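# Lillow Table Mat, dark gray, large

Lillow makes one mat in one color, and the large is the size most people should buy.
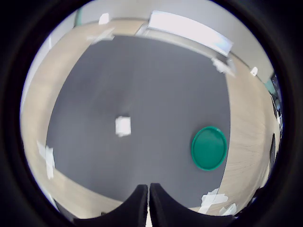
A buyer writing from Stoyanova says hers went straight onto a pale wood table and that small things are much easier to find on it than on the bare top, though she wishes it also came in a medium gray. A medium gray is being looked at for February. There is no list to join for it yet.

## What it is

A flat mat for a work or craft table. It gives you a dark, even surface to set things down on and it keeps plates and small parts off the wood. It is sold as a mat only. Plates, blocks, tape and the table are not part of the order.

The large suits a table with some room to spare on every side. Measure the top before you order and leave a margin of bare wood all the way round, at least 4 inches if you have it. A mat that runs right to the end of the table gets caught by sleeves and starts to lift.

## Color

Dark gray, the same on both faces. White and light-colored items show up well against it. So do strong greens and blues: a teal-green plate on dark gray can be picked out from the other side of the room. Black items don't do so well, and if most of what you handle is black you may be happier with the bare table.

Color can vary a little between batches. If you are putting two mats side by side, order them together and write "same batch" in the notes box.

## Fixing it down

The mat has no sticky backing. On a rough table it will stay put under its own weight. On a smooth top it can creep, and tape is the simplest cure.

1. Unroll the mat and leave it face down overnight.
2. Wipe the table and let it dry fully.
3. Lay the mat in place and press out from the middle.
4. Tape the corners first, half on the mat and half on the table.
5. Add a strip partway along any side that still moves.

White paper tape is easy to see and easy to pull up. Cloth tape holds longer but can leave glue behind on wood, so try it on the underside of the table first. Two short strips laid as a cross will hold an edge better than one long strip. Replace tape when it wrinkles or starts to peel at the ends.

The tape can double as a marker if you want the mat to go back in the same spot after cleaning. Leave the piece on the table in place and cut along the mat edge with a dull blade.

## Care

- Wipe with a damp cloth and a drop of dish soap.
- Dry before rolling.
- Roll with the working face out. Don't fold it, as creases take days to settle.
- Keep hot pans off it. Plates at serving temperature are fine.
- Lift tape slowly, at a low angle, and rub off what's left with your thumb.

Don't put it in the washing machine. We have had 20 mats come back after a machine wash and none could be saved.

## Goes with

The **Fudus plate** is round with a raised rim, and comes in three colors. The rim gives you something to get hold of when the plate is flat on the mat.

**Bivia tape** is a plain white paper tape on a 100-foot roll. One roll will do a good many mats. Any paper tape from a hardware store will work too.

## Ordering and returns

Mats ship rolled in a tube. Orders placed before noon leave the same day. You have 30 days to send a mat back, with or without the tube, as long as it hasn't been cut. Tape marks don't count against you, but please take the tape off first.

For larger quantities, send the table size and the number of tables and we will reply with a price. We can't trim mats to shape at the moment. They cut cleanly with a sharp utility knife and a metal ruler, working from the back in several light passes.

Page updated 2018-09-16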